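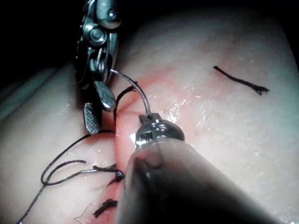

文 / Noeline Hollis
专栏作者,Kunow 手术机器人组算法工程师
6/23/19

先说立场吧,免得你读到一半才发现我在抬杠:我觉得做缝合自动化的人(包括我自己,包括我们组),这几年太迷恋“一次成功率”这个数字了。论文摘要里放它,组会第一页放它,跟投资人吃饭也聊它。可是你真的坐下来,一条一条看机械臂缝针的录像,看上一个月,就会对这个数字越来越没感情。

我三月份就干了这么一件事。我们手里攒了2,636段缝合片段,都是在软组织垫上做的,有人遥操作的,也有策略自己跑的。我本来只想抽300段看看标注质量,结果看上瘾了(同事觉得我疯了),一路看了下去。

看多了你会发现,最磨人的地方根本轮不到打结,就是针尖刚刚穿出组织边缘的那一小会儿。右边的器械还夹着针尾,左边那把张着嘴悬在切口上方,嘴里什么都没夹,针就那么弯弯地横在中间。这时候该谁动?右手再往前送一点,还是左手直接下去接?送多了,针尾那边的夹头就要压到组织上;接早了,露出来的针尖太短,夹不稳,一拽就滑。熟练的外科医生在这里几乎没有停顿,我们的策略呢,在这里发呆。真的是发呆!两个夹头隔着一小段距离互相谦让,看得我想伸手进屏幕帮它一把。

我们最早的做法很老实:把整个动作切成进针、穿出、接针、抽线、打结几个阶段,每个阶段训练一个小策略,再写一个切换条件。听着很合理对吧?问题就出在切换条件上。“针尖露出足够长”这句话,人看一眼就懂,写成判断却到处漏风。组织垫表面湿亮亮的,针也是亮的,反光一片一片地闪,检测网络有时候把高光当成针尖,信心还特别足。线又是黑黑细细的一根,绕个圈搭在旁边,一半藏到器械后面去了,你让模型估计它的走向,它就开始编。

后来 Cletus Marchetti 提了一个我当时很不喜欢的方案:不要阶段了,也不要切换条件,让两只手共用一个策略,输出一小段未来动作,走2步就重新看一眼画面再算。他给这东西起名叫 Ollero,我到现在也没搞明白典故。我反对的理由是,这样一来出了错你都不知道错在哪个环节,调起来像在雾里找钥匙。我们为这个吵了好几次,白板上现在还留着我画的一个很大的问号。

结果他的方案赢了,我得认。在我们自己的测试里,接针那段的犹豫明显少了,两只手终于像是长在同一个身体上。但我想说的重点还不是这个。按“一次成功率”来算,新旧两套差得其实不多,当时组里还真有人拿着表格说,提升这么小,值不值得换?我就急了。你去看片段啊!旧策略的“成功”里面,有好多是左边夹头在组织上蹭来蹭去,蹭了半天碰巧把针叼住的。在表格里它是一个漂亮的1。放到真的组织上,你愿意让它这么蹭吗?反正我不愿意。

所以我后来做了一件吃力不讨好的事,把能用的1,613段重新标了一遍。标什么呢,标组织有没有被不必要地拉扯,标夹头有没有在空中来回试探,标线尾有没有被压住或者拖进切口,标剪下来的线头有没有留在垫子上碍事。最后这一条被笑话得最多,说线头算什么事。可是你想,断线头也是黑的、细的、弯的,跟正在用的那根线长得一模一样,就那么孤零零躺在垫子上,视觉模型凭什么知道它跟哪一针都没关系?我见过策略盯着一截废线调整动作的,调整得还挺认真。线头当然算事。

重新标完以后,两套方法的差距一下子就拉开了。我不打算在这里报数字,内部标准还在改,报了也没法跟别家比。我想让你带走的是另一层意思:我们用什么尺子量,就会养出什么样的机器人。尺子上只有“缝上了没有”,它就会不择手段地缝上。

有读者可能要说,你这是软组织垫,又没流血,又没呼吸起伏,标那么细有意义吗?这个批评我接受一半。垫子确实太客气了,它待在那儿等你缝。可是正因为它客气,动作里的毛病才藏不住呀。在垫子上都要蹭三回才接到针的策略,我很难相信换到会动的组织上它反而利索了。另一半我就不接受了,很多团队拿“反正是模拟”当理由,粗粗地评一遍就往下一个阶段跑,之后再回头补课,贵得多,也痛苦得多。

还有一个我自己没想通的问题,写出来大家一起想。缝合的好坏,到底该在哪个时间点上判?针刚穿过去的时候,看着总是挺好的。等线收紧,两边组织被拉到一起,微微鼓起来,你才能判断针距和边距合不合适。再往后缝几针,前面那个结还可能受新的拉力影响。我们现在的标注全是按单针切开的,每一针自己跟自己比,这显然不对,一条切口应该当成一整条来看。Cletus 想直接用整条切口的最终状态做奖励信号,我觉得信号太稀,训练会慢得让人哭。他说我悲观,我说他没交过算力账单。

如果你也在做这个方向,我的建议很土:关掉表格,挑一个下午,把你们自己的成功案例放慢看一遍。失败案例大家都会看,成功的那些才没人翻。看的时候别管针,光盯着组织,看它被推到哪儿、拉到哪儿。我敢打赌你会改掉至少一条评测标准。改了什么记得写信告诉我,尤其是怎么处理线头的,我们现在那套规则我自己都嫌啰嗦。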